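Week six of robotics club

We are six weeks into the term and the arm is finally doing what we signed up for. I said in January that I would write these posts more often, and then I didn't, so this one covers a lot of ground.

For anyone new: the club meets in the evening in the back lab at Clarkudstead. Smaranda Marinescu runs it, and Kyu-ri Ko and I share the grasping part of the project. Aurelio Bermúdez and Begoñe Olmedo have the vision part. We all take the class that goes with it, but the club project is separate and doesn't count toward the grade.

The task is bin picking. Blocks go in a bin, the arm takes them out one at a time. We call our code Florkeo, after a typo in the first commit that we kept. It looks at the bin, picks a block, picks an angle, and sends the arm there. The blocks can be lying down or standing up, and they can be close to each other, which is where most of our trouble comes from.

The first version always went for the block nearest the middle of the bin. That was easy to write and fine for a single block. With more blocks, the open fingers kept bumping a neighbor on the way down. Kyu-ri added a check for free space on both sides of the block before the arm commits. It slows each pick a little and I think it's worth it.

We also spent two full evenings on the bin. It kept creeping along the table, and every time it moved the calibration was off. Now it is clamped to a board and I check the clamp before I do anything else. The sloped walls are a separate problem. A block that ends up close to a wall leaves very little room for the gripper, so for now the code leaves those for last.

We ran 871 pick attempts this month, and 826 of them ended with a block out of the bin. I was happy with that until Smaranda asked how many of those were standing blocks. I had not logged it. I log it now. 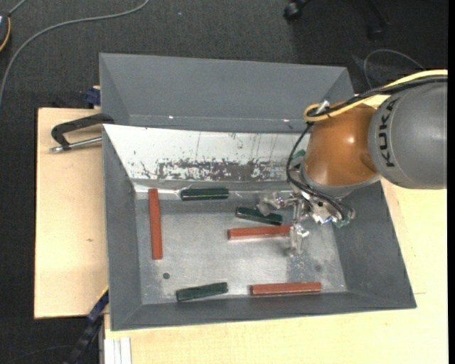 What still goes wrong

Two blocks side by side. If they touch along the long edge, the vision code sometimes reads them as one wide block and the gripper goes for the gap. Aurelio wants to fix this with color, which works when one is red and one is green and does nothing when they match. Begoñe is trying edges. They are both working on it and we will keep whichever does better on the same set of pictures.

Cables. We had one stop because a cable pulled tight when the wrist turned too far. I put a limit on the wrist angle and it has not happened again.

What's next

Yolanda Calvo from the Biwott club is bringing her team over for a joint evening, and we want to run 80 picks in a row without touching anything. Our best so far is well short of that. Before then I need to clean up the logging and write down the startup steps so that someone besides me can do them.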